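Chapter 4
When the Robot Comes to the Repair Bench

After reading this chapter you should be able to:
explain the difference between a task and a job
describe how a change in one task moves work to other tasks
discuss who should decide about the speed of a shared workplace

4.1 A workshop in change

Norix is a company which takes back used office computers, repairs what can be repaired and takes the rest apart for its materials. In its workshop in Moussa, 87 people were employed when the first robot cell was installed one July. The cell was supplied by a smaller firm, Stekmont, and the workers soon called it Kikis, after the name printed on the delivery papers.

Before the cell, one technician followed a computer from the beginning to the end. She opened the case, took out the memory and the drives, tested them, cleaned the inside and closed the case again. A good technician could do this with her eyes half closed, and many of them had done it for years. The work was hard for the wrists and the neck, and on a busy day it was also dull. But it was whole. At the end of the shift each person could point to a row of machines and say: these are mine.

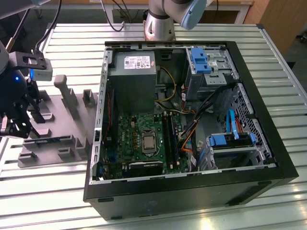
With the cell, the same work was divided into steps. Some steps went to the robot arms and some stayed with people. The division did not follow what is difficult for a human being. To pull a soft cable out of a narrow corner is easy for a trained hand, and it is still a hard problem for a gripper. To make the same straight movement 200 times is tiring for a person, but it is no trouble for a machine. For this reason engineers speak about tasks and seldom about jobs. A job is a bundle of tasks, and automation normally takes some of them out of the bundle and leaves the others.

What is left in the bundle is the main question of this chapter. At Norix, three kinds of work grew. Someone had to prepare the computers so that the cell could accept them. Someone had to decide what to do when the arms stopped. And someone had to write down the faults – a duty which earlier lived only in the heads of the technicians.

The workers did not agree if this was better. In a survey made by the works council, many wrote that they had less pain in the hands. Several of the same people wrote that they now felt like guests at their own bench. Both answers should be taken seriously, and we will come back to them in section 4.3.

Key terms: task, job, work cell, pace of work, tacit knowledge

Before you read on
Think of a workplace you know well. Write down the tasks of one person there during one morning. Which of them would you gladly give away, and which would you want to keep?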